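**About Hutwood**

Last updated 23 December 2023

We're Hutwood. Small company, two arms per table, a lot of laundry. We test whether machines can do ordinary chores yet – the ones at home and the ones on a shop floor – and we write down what we find, good or bad. Short answer so far: some of them, slowly, with somebody standing close by.

**What we do**

People come to us with a chore. Fold this. Sort that bin. Put the lids on. Wipe the counter and don't knock the cups off. We set it up on a table, run it, run it again, and tell them if it's worth their money. Sometimes it is. More often it's "come back in a year" and we say so in the report, first page, big letters.

We don't build the arms. Don't sell them either. We write the programs, collect the practice runs and do the testing. That's the whole business.

Three kinds of work right now:

- Clothes. Folding, flattening, turning the right way out, stacking.
- Kitchen and table stuff. Clearing, loading, wiping, putting away.
- Bench work for small shops. Kitting, bagging, sorting returns, simple packing.

Clothes is the biggest of the three and the one we get asked about most. Also the one that goes wrong most.

**How we started**

Began with a job for Kovács, a clothing rental and repair outfit with one long counter and too many returns. They wanted to know if a machine could fold what came back. We said probably, give us till September. September came and we could fold T-shirts. Only T-shirts. Kovács took the report, kept their people at the counter, and hired us again the next year for pants. So that's how it goes with us, and we're still working for them.

Then came Bukov, who run a parts warehouse and had a sorting problem. That one went better. Hard parts, same shapes every day, good light. The machine there fills trays through the late shift and a person checks them in the morning.

**Where things stand**

A towel, laid flat, is close to solved. We run 100 in a row before we'll put a number in a report, and our last set came out at 80 folded well enough to go on a shelf. The rest needed a hand. Most of those were corners.

Pants and shorts are harder. Denim is stiff, it holds a crease where you don't want one, and it springs back when you let go. Waistbands are thick. Zippers and buttons get in the way of the fingers. Belts are their own problem. The program learns where a waistband is and then somebody leaves a belt in and the thing it's supposed to grab is a diffrent shape, with a loose end that flops around wherever it likes. We leave belts in on purpose for part of the testing. Real laundry has belts in it, and coins, and once a pen.

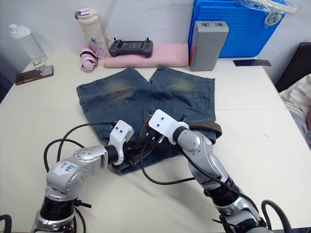
*Denim shorts, belt left in, both grippers at the waistband.*

Speed is the other thing. A person folds a pair of shorts without looking. Our best runs are a good deal slower than that and we don't speed up our videos. If you see a video from us it's at normal speed, even when its boring.

Shop-floor chores are further along than house chores, and we don't expect that to change soon. A shop can fix the table height, fix the lights, send the same box down the line. A house can't. The couch moves, the dog sleeps on the pile, the sock is under something. We've had a program do great for weeks, then fall apart over a new tablecloth.

**How we test**

Same way every time, so the numbers can be compared.

A person drives the arms through the chore first. Lots of times – a new garment type usually takes up to 1000 practice runs before the program gets a turn on its own. Then the program goes. We start it from messy positions as well as neat ones. We don't touch the arms during a run, and if someone has to step in, that run is a miss, even if it was nearly done. Half folded is a miss. Folded and then dropped is a miss. The customer gets the full list with the misses in it, plus the unedited video.

Tables here are not kept bare. Kitchens and counters aren't either, and a program that only works on a clean surface is no use to anyone who called us.

**What we won't do**

- Promise a date.
- Run a demo with the one shirt that always works.
- Tell a shop it can let people go. Not our call, and so far the answer would be wrong anyway.
- Lifting, bathing or feeding anybody. Please ask someone else.
- Stoves and irons. Maybe someday. Not now.

**Where we are**

Ground floor of the Berkberg building, round the back, gray door. Three rooms: tables in the big one, parts and chargers in the middle one, desks and a coffee machine in the last. Parking is tight in the mornings. If you're bringing a box of things for us to try, ring first and we'll come out with the cart.

**Working with us**

Send a chore and a few lines on how it's done now. Who does it, how long it takes, what goes wrong. A phone video helps more than a long write-up. We'll tell you if it's something we can test, and what it costs, before anything gets booked. First look is free. Shops can send their own stock and get it back, though maybe a bit creased.

We also take old clothes for practice. Jeans, shorts, work pants, kids' stuff, anything with odd fasteners. Washed please. Holes are fine. We've got plenty of T-shirts, realy, no more T-shirts.

Jobs: we hire arm drivers a couple of times a year. No degree needed – steady hands, patience, okay with folding the same pair of pants all afternoon. Openings go up on the notices page.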